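Cell Technician, Bin Picking (one position)
Kukell Handling, Nirken site

Posted in March. Open until we find the right person, which last time took longer than we'd planned.

Most ads for this kind of job talk about the future of work. We have read a lot of them, and we wrote one ourselves two years ago. It brought in a pile of applications from people who wanted to talk about software, and the one we hired left when he found out how much of the week is spent with cable ties and a hex key. So this is a second attempt, in plainer words.

What the job is

You would look after one cell. It has one arm, one gripper and one bin that the arm picks mixed small goods out of. Bottles, bits of clothing, tools, whatever has been put in. The cell was sold to us under the name Ivent by a company that promised it would run on its own. It does run on its own, for a while. Then the cable bundle creeps around the wrist, or the bin gets nudged, or somebody updates something, and the pick rate drops and we all stand there with opinions.

We don't need more opinions. We need a person who checks the clamp first.

The bin gets hit. A gripper going after something flat on a hard floor will sooner or later touch the floor, and the paint shows it. We don't care much about paint. We care about whether the bin is where the program thinks it is, and whether the person on shift has looked or is guessing. The tape on the table is a guide for the eye and should be treated as one. If your plan for locating a bin is to line it up with tape and hope, we would like to hear a better plan at the interview.

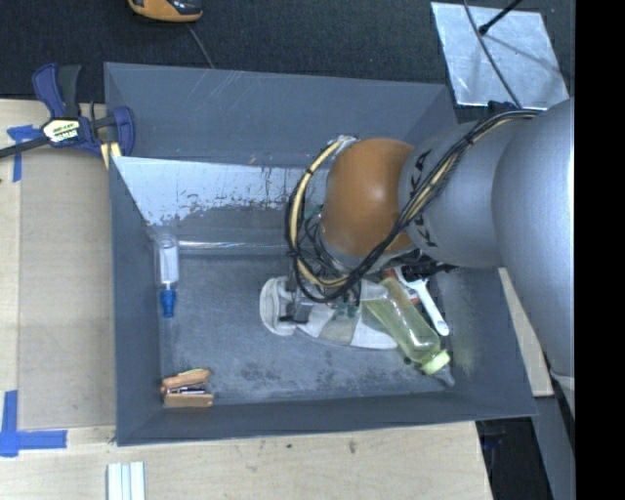 Hoses and cables are the other half of it. Whoever designs a dress pack seems to do so with the arm standing still. Ours needs enough slack to let the wrist turn and not so much that it drags over the goods, and the right amount changes each time a fitting is moved. The supplier's manual gives this four lines. Our own notes run to several pages, and some of them contradict each other. Sorting out which ones are right would be one of your first tasks.

A normal day

Start is 6:30. Before anything moves, you walk around the cell, check the clamp and the bin, look over the bundle tie by tie, and work the gripper by hand. After that you run the reference picks. If those are off, you find out why before you touch an offset. We've had people correct the numbers to suit a loose bracket, and it took days to undo.

The cell then runs in blocks of 300 picks. Between blocks you clear the bin, refill it, and write down what was missed and how. "Gripper error" is not an entry we accept. "Closed on the sleeve, lost it on the way up" is.

Afternoons are for repairs and for things put off. Fingers wear. Fittings leak, usually slowly, and they are annoying to find. Twice a month you do the longer service with Burgi Schnyder, who has kept this cell going since it was installed and will be handing it over to you. Burgi will be on site for your first 2 months and reachable after that. She did not ask to be described in this ad.

What we are looking for

You have worked with your hands on an industrial arm for at least 2 years, any make. Upkeep counts more with us than installation. Plenty of people have been present when a robot was new.

You can jog an arm slowly in a tight space without getting bored or brave.

You can read a pneumatic diagram, and you notice when it doesn't match what is bolted to the machine. It often doesn't.

You lock out the cell before you reach into it, every time, including when the job would take ten seconds.

You can write a clear paragraph. The log is the only thing the next shift has.

Electrical training to the level where we can let you open the cabinet is required. If your papers are out of date, tell us and we will look at it together.

What we are not looking for

Certificates from weekend courses with "AI" in the title. They won't count against you, but they won't count for you either.

Anyone who wants to replace the gripper in the first week. You may well be right about the gripper. Run it for a season first.

A word on the software

The picking software comes from Liyanage and is maintained by them, remotely. You won't be asked to program it. You will be asked to tell them, politely and with evidence, when a fault they have put down to hardware is not a hardware fault. It goes the other way about as often, and we expect you to say so then too. Clear and shiny objects are a known weak spot. We were told the last release had fixed this. We'd like someone who tests that kind of claim before passing it on.

Pay and conditions

Permanent post, full time, day shift. No nights, and no on-call phone. Pay follows the site scale for skilled maintenance trades, and we will name the figure in our first reply to you, before you spend an evening getting ready for an interview. Work shoes and tools are provided. If you prefer your own torque wrench, bring it, but it goes through our calibration check like the rest.

Parking is free. The canteen closes at 1:30 and does not make exceptions.

How to apply

Send a résumé, 2 pages at most, and skip the cover letter. In its place, describe one fault you chased on a machine: what you thought it was, what it was, and how long you were wrong. Half a page will do. We read these before we read the résumé.

Those we invite spend a morning at the cell. You will get a small fault to find and as much coffee as you want. The morning is paid, whatever comes of it.

Applications go to Burgi Schnyder, Kukell Handling, Nirken, by mail or through the form on this site. Agencies, please don't call.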